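# Equipment Review: Lirar Handheld Gripper Kit

Prepared for the Vavside Student Robotics Club by Janelle Mangubat, faculty adviser

Mon 4 June

The club purchased two Lirar handheld grippers in April for the student manipulation project. Members carry the grippers by hand and record household tasks, and the recordings are later used to train the club's Petrenko arm. The review covers one term of use and is intended for other school clubs considering the same purchase.

## Cost and contents

The kit cost $1,168, including both grippers, cables and one set of spare finger pads. Shipping was charged separately. The printed manual is short and assumes that the reader has assembled similar hardware before. Our members relied mostly on the online version, which has better diagrams.

## Assembly and calibration

Chiharu Furukawa, the student lead for the project, supervised assembly. Two of the screws supplied for the finger housings were the wrong length and had to be replaced from club stock. Calibration depends on the square markers on the fingers and must be repeated whenever a finger is removed. The software reports a failed calibration clearly but does not say which marker caused the problem. First-year members found this frustrating and usually needed help from someone more experienced.

## Performance in sessions

The soft finger pads are the strongest feature of the kit. They hold thin edges and small round knobs securely, and they did not mark any of the club's furniture. Cabinet work was assigned to the spring group, who practiced opening and closing hinged doors before moving on to drawers and shelves. A door that swings wide calls for a long, even movement of the arm, and members should be taught to step with the gripper instead of reaching.

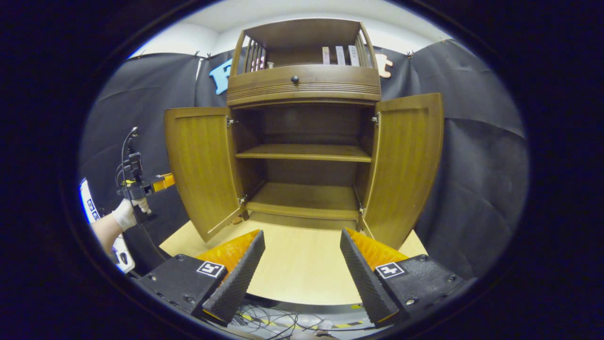 Drawers proved more difficult than doors. A small knob leaves little room for error in the approach, and many early recordings had to be discarded. Results improved once members agreed on a common starting position.

The cables are the weakest part of the design. They are thin, tangle easily and are not long enough for a member to work comfortably on both sides of a table. The club recommends the Ulero extension set, which should be ordered at the same time as the kit.

## Rating

The club rates the kit 4 out of 5. It is recommended for clubs with at least one member who has prior calibration experience. Clubs without such a member should allow additional meeting time at the start of the term. Requests to borrow the club's calibration notes may be addressed to Ms. Furukawa.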